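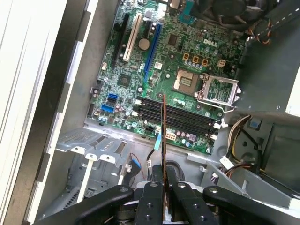
Figure 3. Memory module held between the gripper fingers above the slots of the desktop board, wrist camera view.

Home Issues Authors Search Contact

Reading time: 4 min

4. Evaluation of the Vetix Assembly Kit

4.1 Scope

The Vetix kit is sold by Ziritz as an add-on for labs and repair shops that already own an arm. It consists of a gripper, a wrist camera, a mounting plate, a set of printable fixture files and a license for the Nanon control software. The arm, the table and the computer on which Nanon runs are supplied by the buyer. Our unit was purchased at the list price of $2,340 and was not modified. Ziritz had no part in planning the tests and did not see the results before submission.

The vendor describes the kit as suited to "small rigid parts in crowded housings." We took desktop computer assembly as a fair test of that description. The parts are stiff, they come in very different shapes, and the case leaves little room beside the board. Our task set covers the memory module, the processor and the hard disk drive in its caddy. Cable work was left out. Nanon has no planner for flexible parts, and the vendor makes no claim about them.

4.2 Setup

The case lies on its side with the board facing up. Parts wait beside it in a printed fixture, each in its own pocket or slot, so that the gripper meets every part in a known pose. The fixture files that come with the kit did not include a pocket for the drive caddy, and we drew one ourselves. The other pockets were printed from the supplied files at the default settings.

Calibration follows the procedure in the manual. The operator jogs the arm to a series of poses above the table, and the software solves for the camera offset. The manual does not say how far apart the poses should be. On our first attempt they were too close together, and the resulting offset was good near the fixture but poor over the far end of the board. Spreading the poses over the full work area fixed the problem. We recommend that the next version of the manual give a minimum spacing. 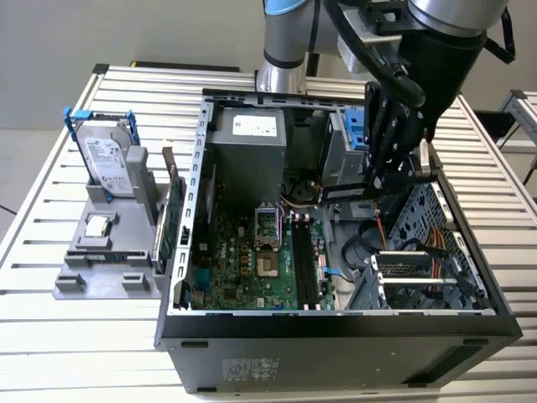 The case was not clamped. We tried clamps early in the work and found that they blocked the approach on one side, and that the weight of the chassis was enough to hold it in place under the forces used here. For a lighter enclosure this would have to be looked at again. Before each block of trials the operator checked the case against marks on the table and restarted the board-finding routine in Nanon.

4.3 Trial procedure

We ran 444 trials after calibration. A trial began with the gripper at its home pose and ended when the part was seated, when the force limit was reached, or when the operator pressed stop. The force limit was left at the vendor's default for each part type. An operator was present at all times but did not touch the part or the case during a trial.

Success was judged by hand. For the memory module, both latches had to be closed. For the processor, the part had to sit flat in the open socket before the lever was moved; closing the lever was done by the operator and was not scored. For the drive, the caddy had to be fully home in the bay. Where the operator was unsure, the trial was counted as a failure.

Each time limit was set at 40 seconds, measured from the first contact between gripper and part. We chose the limit after watching pilot runs, in which trials that ran longer almost never recovered.

4.4 Observations by part

The memory module was the part the kit handled best. The fingers hold it by its faces near the upper edge, and there is enough give in the linkage for the board to settle into the slot when the angle is slightly off. Most failures came from the module tipping during the pick. A tipped module was usually visible to the wrist camera, but Nanon does not check the grasp again once the lift has started. Such a check would be a small change and would have stopped many of the failed trials before any contact with the board.

The processor was harder. It is thin, it must be lowered almost flat, and the user does not want metal or hard plastic anywhere near the contacts.
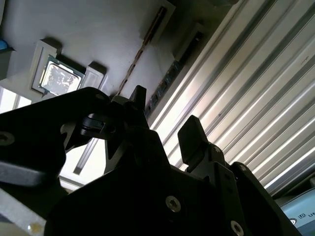 Picking the processor depends heavily on the walls of its holder. With the supplied holder, the fingers had little clearance on either side, and a small error in calibration was enough to bring a fingertip down on a wall. When this happened the software reported a successful grasp and carried on with an empty gripper. Ea Kirkegaard, who ran the processor trials, added a finger-width check to the script, and false reports of this kind stopped. The check uses values that Nanon already logs. We have passed it on to Ziritz.

The drive caddy was slow but dependable. It is the heaviest of the parts, and the default speed had to be lowered to keep it from swinging at the end of the lift.

4.5 Comparison with earlier work

Prajapati describes a similar task with a custom gripper and a fixed overhead camera. That system needed no wrist camera but required the case to be bolted down. The two sets of results should not be compared directly, as the boards and the rules for success differ.

4.6 Limits of this evaluation

All trials used 2 cases of the same model. We did not test other board layouts, worn sockets or poor lighting. Finger wear was not measured. The software was frozen at the version installed on Thursday, September 10, 2020, and an update planned for January may change the grasp behavior described in Section 4.4.

Contact the editors | Copyright the authors | Back to top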